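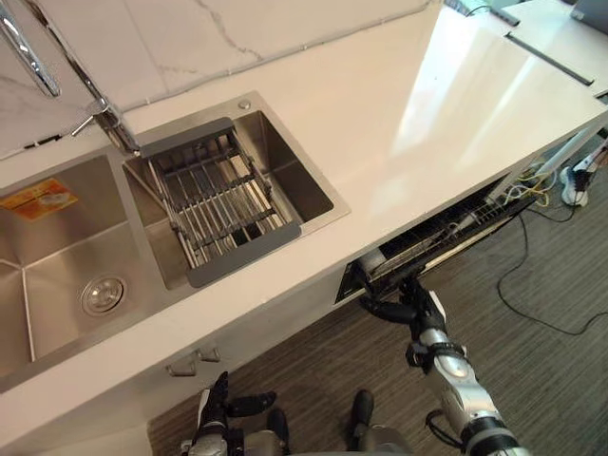
Progress Report: Varine Pocket Guide to Freshwater Fishes

Submitted to the Blöndal Fund, 18 June 2021

Work on the folding guide to the fishes of the Varine River and its feeder lakes is on schedule for text and late for artwork. The grant covers writing, illustration, fact checking and a first printing of 2,000 copies. Spending is within the approved budget in every line except postage.

Text

All species accounts are drafted and have been through one edit. Each gives the common and scientific names, adult length, habitat, and one or two marks that separate the fish from its closest lookalike. The shiners took the longest. Two of them can't be told apart reliably without counting scales, and we have put them together in a single entry with a note on range.

The introduction was cut by half in February after test readers at the Honen nature center skipped it. The part on handling and releasing fish was moved to the back panel, next to the ruler.

Artwork

Esben Lykkegaard has finished the paintings for the sunfish, perch and trout panels. Still to come are the sculpins, the darters and 7 of the minnows. He asked for fresh reference material on breeding colors, as museum specimens lose them, and we now have permission to work from the color slides in the Stindlow collection. The sculpins will be painted last.

The map is complete. It shows public access points and boat ramps, and the dam at Honen is now marked — it was missing from the earlier proof you saw.

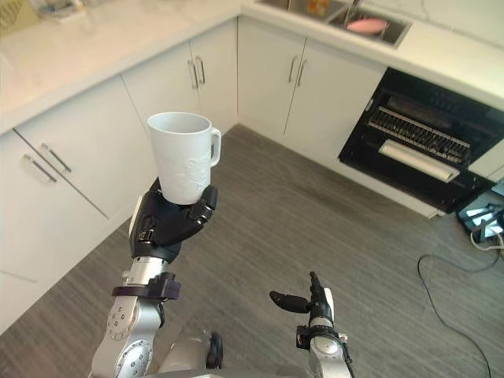 Adoración Calvo

Range checking was my part of the work this period. I compared our draft ranges with the 3,164 catch records in the Stindlow files. Most agreed. The brook stickleback turned out to be more widespread in the upper lakes than our draft said, and its entry has been rewritten. Records for the redside dace were all old, so the guide will list it as formerly present, with a line asking readers to report any they find.

I also corrected the spelling of several creek names to match the current county map.

Printing

We have quotes from 2 printers. Both can laminate the sheet and fold it to shirt-pocket size. The lower quote uses a thinner laminate that cracked at the folds in the sample we were sent, and we plan to take the other one. The difference can be met from the money set aside for travel, most of which was not used. We would like your approval in writing before we place the order.

Next steps

Remaining paintings to the designer
Second edit of species accounts
Full proof to the Blöndal Fund for comment
Index of common names, including local ones
Print order

The postage overrun came from mailing printed proofs to readers who preferred paper. Receipts are attached with the budget sheet.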